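4.2 Rebuild behaviour under mixed load

The Zestell array was filled to 552 TB and left to settle before any drive was withdrawn. Each of the 12 shelves served both the Cindness file workload and the Troncoso database workload, with snapshots turned off. Rebuild traffic was held to the default share of back-end bandwidth — a setting that the Fallow controller does not expose to ordinary users.

Read delay rose by up to 600 microseconds while the first drive was being rebuilt, and returned to its earlier level once parity had been restored. Write delay changed very little, as incoming writes were held in the mirrored cache.

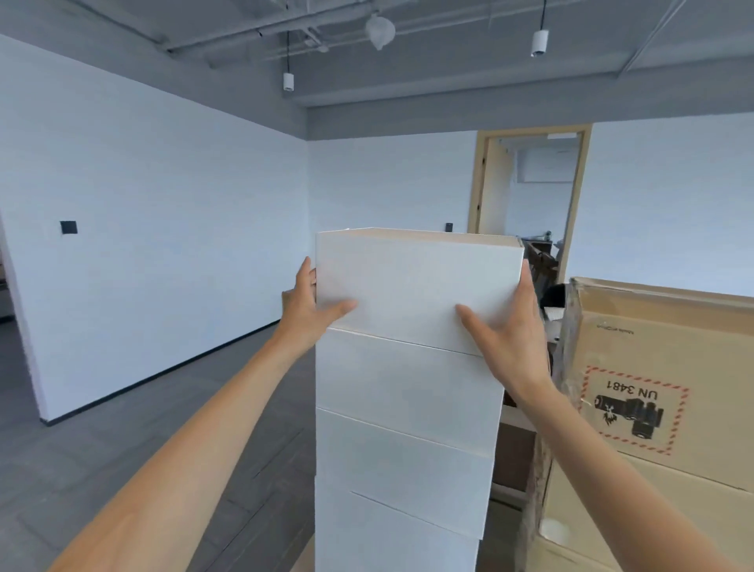

Figure 2. Handling a stack of four plain white boxes in an office room.

A second withdrawal during the same rebuild gave less even results. The database workload kept its place in the queue, but file reads were held back until the controller had finished sorting its list of damaged stripes. These runs were repeated in May with the same outcome.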